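Plalden two-arm bench, chore trials
Monthly safety walk, with my comments
Date: 9/29/25
Walked by: Lucimara Portela
Second pair of eyes: Brendan Cullinane
Last walk: August

I'm filling this in the way I always do, which means the boxes are short and the comments are long. Wim Van Dijk asked me to add a word on whether each chore is ready to run with a person nearby, so that part is at the end.

1. Emergency stop reachable from the operator's chair
OK. Brendan pressed it, both arms held still, I reset it. He can reach it without getting up, I have to lean. Still counts.

2. Emergency stop tested with both arms moving
OK.

3. Speed limit set for shared work
OK, but it was set by hand again. I'd really like it to come up that way on its own after a restart — asked for this in August too.

4. Joint covers and screws
OK. Went over them with a finger and a flashlight. One screw on the left elbow took a quarter turn, the rest were snug.

5. Gripper fingers, wear and pinch points
OK with comment. The pads have some life left. The pinch point between two grippers working close together is a bigger worry to me than either one alone, and the warning card only talks about one. Anouk Van Acker is rewriting the card.

6. Cables
Needs work, see below.
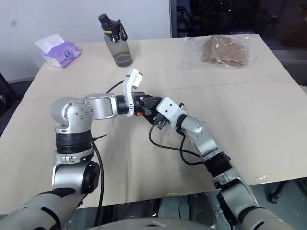
Cables are my pet subject, so bear with me! A power or camera lead that's fine with the arm parked can be a snare once the wrist turns over, and the chores we're trying (folding, bagging, wiping, opening packets) turn the wrist over all the time. The pair draping down from the right gripper in loose curves over the paper is the one I'm writing up. Picture a dish towel being dragged under that. The thin one looping up from the left gripper bothers me less, though I'd still like it clipped closer. And there's a zip tie end sticking out sideways from the left arm near the black ring, so please trim it flush, it's exactly the height where people put their hands.
Action: reroute right side, trim tie. Owner: Brendan.

7. Table surface
OK. Paper sheet lies flat enough. Please tape the seam before any wiping trial, a cloth will find it.

8. Loose items on the table
Needs work. Tissues, a water bottle and a bag with something bready in it, all toward the back. If they're props, put them on the trial sheet. If they're lunch, you know who you are. Either way I don't want a drink on the same table as live connectors, flip-top or no flip-top.

9. Chairs and floor
OK with comment. Casters and robot bases don't mix. Push chairs back before you start a run.

10. Log up to date
OK. Last entry is run 1321, signed by Jolien De Bruijn.

Ready with a person nearby?

Pulling a tissue from a box: yes. Jolien logged 60 tries and 43 were clean. The failures were dull ones (torn tissue, box tipped over), and dull is what I like.

Folding a dish towel: yes at low speed, once item 6 is closed. It's slow enough that you could fold the whole basket yourself while you wait.

Opening a bag of bread: no. Both grippers end up nose to nose and pulling, and when the plastic gives, they jump. Behind the line only.

Pouring water: no, and please stop asking me — I'll look at it again when there's a drip tray.

Next walk once the cable work is signed off. Leave the form in the Dreda folder, page 64.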